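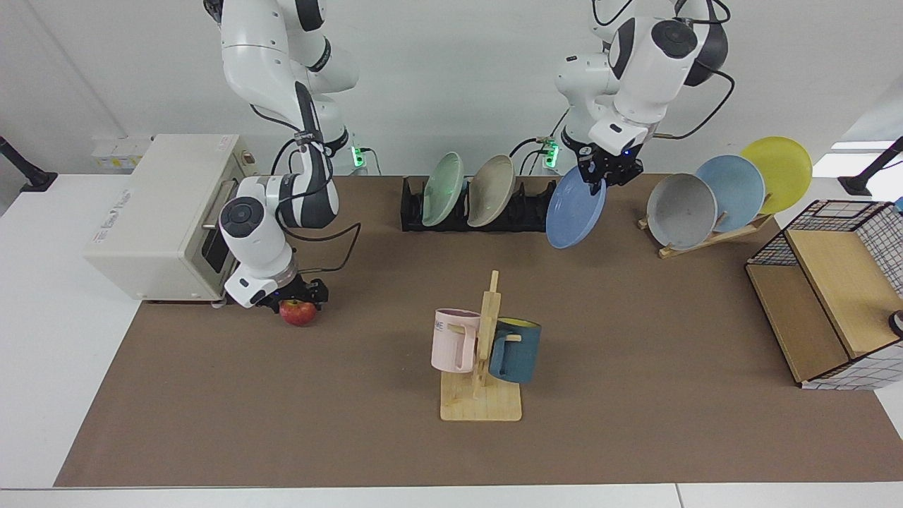
Vinedero, July 2024

Dish rack

A dish rack, also called a dish drainer, is a frame for holding plates and other tableware after washing so that they can air-dry. It is usually kept on a counter or table near the sink. Racks are made of plastic, coated wire, stainless steel or wood.

Design

The most common form has a row of vertical slots. Each slot takes one plate, which leans at a slight tilt while water runs off both faces. The black plastic rack shown has slots of this type, with a mint-green plate and a beige-gray plate leaning in it and a light blue one held upright just in front. Slot width varies, and deep bowls often do not fit in slots made for flat plates.

Many racks stand on a tray or a mat. Some trays have a spout that empties into the sink.

Placement

In small kitchens the rack often shares a surface with a toaster oven or other appliance. Writer Nazanin Nikzad, in her household guide Okamar, advises leaving the oven door room to open fully and keeping wet dishes away from power outlets.

Care

Plastic racks can be washed by hand with dish soap. Mineral deposits are removed with diluted vinegar, left on for 20 minutes and rinsed.

See also: Plate rack, Draining board, Toaster oven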